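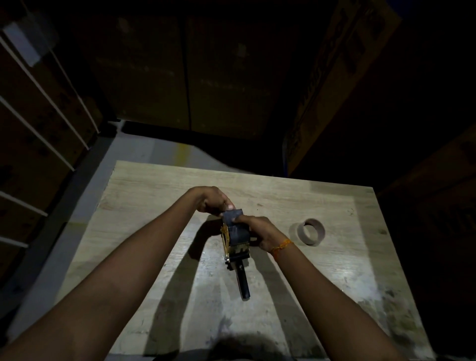
Packing Room FAQ – Prornesberg Mail Order

Quick answers, mostly for new starters on the Lavine orders. Anything missing, ask Venla Koskela or leave a note on the bench.

How do I change the roll on the tape gun?

Empty core off first. New roll on, push it all the way down, both hands. Pull a bit of tape through, over the roller, under the blade. Sticky side has to face the box. If it sticks to the roller instead you have it backwards – take it off and flip it.

The roll wobbles.

Not pushed down far enough. Or it's a wrong size core, we had a batch of those in July. Swap it.

Roll spins too freely and I get loops of slack.

Tighten the knob in the middle, quarter turn. Too tight and you'll be fighting it all day.

Dark tape or clear?

Dark on plain brown cartons. Clear only if there's printing you need to read underneath. Whitlock wants clear on everything, see their sheet.

How many strips?

One down the center seam, top and bottom. Over 300 cubic inches or anything heavy, do the H – center seam plus both ends. Leave two inches hanging over each side.

How long should a roll last?

Some 400 small cartons if you're not wasting it. Big ones, a lot less obviously.

Tape keeps splitting down the side.

Nick in the edge, usually from a roll that got dropped. Peel off a full turn and start agian. Still splitting, toss it.

Where do the empty cores go?

Bin under the bench. Please don't let them pile up on the table, they roll off and somebody steps on one. Marjatta Laaksonen takes them for the school in Indlow, so no trash mixed in.

Can I cut tape with a box knife?

No. Use the blade on the gun. If its dull tell Venla, there are spares in the drawer.

Do I have to wipe the table?

End of shift yes. Tape gum and dust gets on the labels and then they lift.

Who orders more tape?

Venla. Tell her when we're down to the last case, not the last roll

Updated 12/12/2001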